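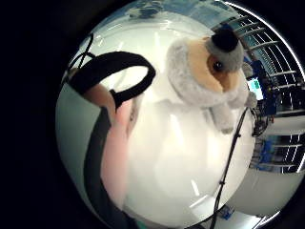

Can a machine tidy up yet?

August 2019

I get asked this more than anything else, usually by people with small children. They have seen a video of a robot folding a towel and they want to know when they can buy one. My answer hasn't moved much since March, when I last wrote about it. Machines can do parts of some chores, slowly, in places set up to suit them. I wouldn't clear a space in the cupboard for one just yet.

Soft toys are a good case to think about. Putting one away is about the easiest job in the house. A toddler can do it, if not always willingly. You grab whichever bit is nearest, an ear or a paw, and the rest of the animal comes along with it. You don't need to know which way up it is.

For a machine, most of that is hard. A mug keeps its shape when you touch it, so you can measure it once and plan a grip. A plush animal changes shape as soon as anything presses on it. The fur hides where the body really starts. White fur on a white table is awkward too, as plenty of systems still find objects by looking for an edge, and a fluffy edge against a bright surface is a poor one. A dark ear or an eye gives it something to go on, but it still has to work out that the pale part belongs to the same object.

Then there are the things lying nearby. Cables are the worst. A thin black cable next to a paw looks, to a lot of software, like part of the paw. Pick up the toy and you may pick up the cable, and whatever is on the other end of it. People sort this out without thinking. We give a small tug, feel that something is dragging, and let go.

I talked to Oana Avram about this. She worked on the picking line at Vemik, a toy warehouse, before she moved over to looking after their machines, so she has done the job both ways. The arms they have now are made by Piltar and they are very good with boxes. An arm will move 400 boxes in an hour and do the same the hour after. Give it loose plush and it drops to 40, and somebody has to stand beside it to pick up the ones it lets fall. Vemik went back to doing loose plush by hand. The boxed toys are still done by the arms, and Oana says she would not want to go back to lifting those herself.

That is how it goes in most of the workshops and warehouses I have been to. The machine gets the regular part of the job and a person gets the rest. Nearly everything in a house is the rest.

There has been some progress. Softer fingers help a lot, as they can close around a thing without knowing its exact shape. Suction is fine for cartons and no use at all on fur. The change I find most interesting is that fewer people now try to write out the rules for each object. They collect a great many goes at the same task and let the software find what the good ones have in common. Oana had a trial unit from Negri that worked this way. It was shown 300 picks of one kind of bear and got fairly reliable at that bear. Then the supplier changed to a longer fur and it got worse again, though not as bad as on the first day.

As for the home, the only thing I own that earns its place is the floor cleaner, a Tusemis, and it needs me to tidy up before it can start. I move the chairs, the shoes and the phone charger. It took me 14 minutes this morning, which is longer than I would have spent with a broom. I still use it, mostly because it goes under the bed.

So if you are waiting for something to put the toys back in the basket, I would keep waiting, and buy a bigger basket in the meantime. I'll write again once Oana has tried the new fingers on the long-haired bears. She is expecting them before the Christmas stock comes in.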